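About Susden

Susden tracks constitutional and electoral law reform for legislatures, courts and research libraries. We read draft constitutions, amendment bills and implementing statutes, compare them with the text they replace, and publish the differences in a fixed format. We do not endorse parties, candidates or referendum positions.

The archive holds 859 annotated texts from 39 jurisdictions. Each entry records the wording, the body that adopted it, the vote threshold required and any later court ruling on its meaning. Entries are revised when a ruling is published. Superseded versions stay available under their original reference numbers.

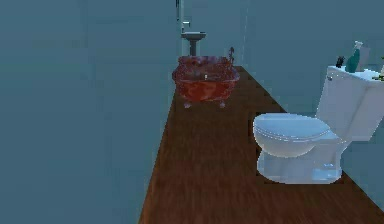
Simulated interior with bathtub, toilet and pedestal sink.

Our main products are Korketti, a clause-level comparison tool, and Tomasix, a monthly bulletin on electoral boundaries, party finance and judicial appointments. Tomasix goes to more than 4,000 subscribers. The January issue includes the index for the previous year. Son, our translation desk, prepares English working texts and marks every term with no settled equivalent.

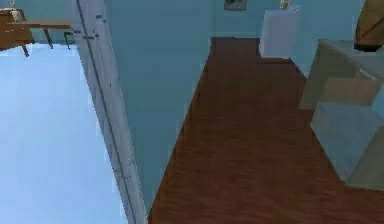 Separation of powers is the heading under which most of our comparison work is filed. A draft may assign a power to one branch, divide it or leave the matter to ordinary law. Korketti shows the first two cases as a floor plan would: the pale blue floor and the dark wood corridor have a wall between them, and a reader can tell which side a point falls on. Powers left to ordinary law are listed separately, with the statute cited where one exists.

Susden is funded by subscriptions and fixed-fee research contracts. Contract reports follow the same drafting rules as the archive. Corrections should quote the entry's reference number and the clause concerned.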